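Nendgate Newsletter – get our weekend reads by email. You can unsubscribe at any time.

Two Arms, One Basket: An Open Day at the Conolon Workshop

Saturday, February 29, 2020
By Niloufar Kazemi
Reading time: 5 minutes

The robots at Conolon spend their working days tidying up. Once a year the company lets the public in to watch them do it.

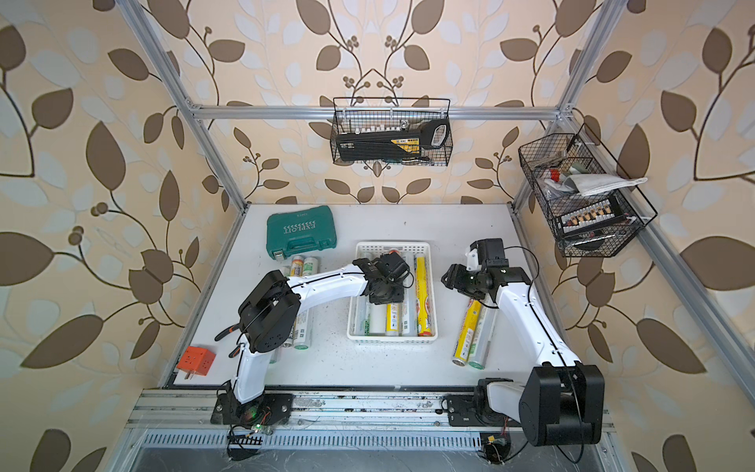 A full house by ten

Conolon rents the ground floor of a former shoe warehouse on the east side of Bisport, behind the bus depot. It makes software for robot arms. Most of the year the front door stays locked and deliveries go around the back. For the open day the door was propped open with a fire extinguisher, and there was a sign-in sheet on a folding table. By the time the doors closed in the afternoon, 232 names were on it.

Visitors went through in groups, with 25 minutes for each. That was enough time for a short talk, one stop at a workstation and a few questions. A coffee urn stood by the coat rack, and most of the children found the cookies before they found the robots.

The groups were a mix. There were engineering students from the community college, a retired couple who had read about the day in the library, and a man who runs a hardware store in Ross and wanted to know whether any of this would ever be useful to him. He stayed for three groups in a row.

The sorting station

The longest line was for the sorting station, where two white arms with black grippers share one tabletop. They are mounted on a metal rail along the front edge, with a white plastic basket between them. Labeled rolls lay side by side in the basket and more were out on the table, mixed in with hand tools and an orange power socket shaped like a cube.

The job is a dull one, as Khôi Đoàn was quick to tell us. He leads the team that works on the station. The arms have to get the rolls into the basket and leave everything else alone.

"People come in expecting a car factory," he said. "Then they see a basket. But the basket is hard. In a car factory the part is always in the same place. On this table nothing is ever in the same place."

Rolls cause more trouble than most things, he said. They move when they are touched. If a gripper comes in a little off center, the roll turns away from it, and the arm has to look again and plan again. When several are packed together in a basket, the fingers have very little room on either side. A person feels the gap and wiggles a hand in. An arm has to be taught to do something similar, and it takes a lot of tries.

Having two arms helps in some ways and hurts in others. Each one can cover its own side of the table, and they can hand things across. They can also run into each other. Đoàn's team spent most of last August on that problem alone. The rule they settled on is simple: when both arms want the same space, the one that is already there finishes, and the other one waits with its gripper up.

Our group watched for several minutes. It was slower than I had expected. An arm would come down over the basket, stop, and seem to think about it before moving again. A boy near the front asked if it was broken. Đoàn told him it was being careful, and the boy said his grandmother drives like that.

Why the wallpaper

The first question from almost every group was about the wallpaper. The table has walls on three sides, and they are covered in a cream paper printed with big brown and pale blue-grey leaves on curling vines. It would suit a dining room.

Wycliffe Kirui picked it out. He builds the enclosures, and he has a drawer full of patterns. A plain wall makes life easy for a vision system, he explained, and a program that has only ever worked in front of a plain wall can get confused in front of anything else. So the team changes the paper from time to time. The leaves have shapes and shadows in them that a program could mistake for an object on the table.

"My wife wanted it for the hallway," Kirui said. "There was some left over, so now we have it in both places."

He also hung the two wire mesh baskets on the walls. The one at the back holds a black-and-yellow tool case. The one on the right has a folded white cloth over its edge and a row of gold-colored bits behind the mesh. They add to the clutter, and clutter is part of the test. On the table itself, a teal tool case lies to the left with some of the rolls close by.

Questions from the floor

Mojtaba Nikzad took the questions in the back room, sitting on a stool with a microphone that he didn't need. He handles Conolon's customers, and he was plain about where things stand. The company has five customers. Most of them run parts rooms or small warehouses, and they want help putting things back where they belong at the end of a shift.

Someone asked about jobs. Nikzad said the customers he talks to have trouble filling evening shifts, and that he could only speak for those customers. A student asked what happens when an arm drops something. It tries again, he said, and if it fails a second time it stops and calls a person over. The man from Ross asked the price. Nikzad gave him a card and said they should talk on Monday.

I asked what the arms still do badly. He listed clear plastic, anything tangled, and rolls that end up on the floor. The arms cannot reach the floor. At the end of the day someone from the team walks around with a dustpan and a bucket.

Before you go

Kianoush Rahimi, who organizes the open day, says the next one will run along the same lines, with a second room for school groups. Admission is free. The building has step-free access from the depot side, and parking on the street is limited to 2 hours. Closed shoes are required near the workstations, and children need an adult with them.

We use cookies to remember your settings and count page visits. By continuing to read, you accept our cookie policy.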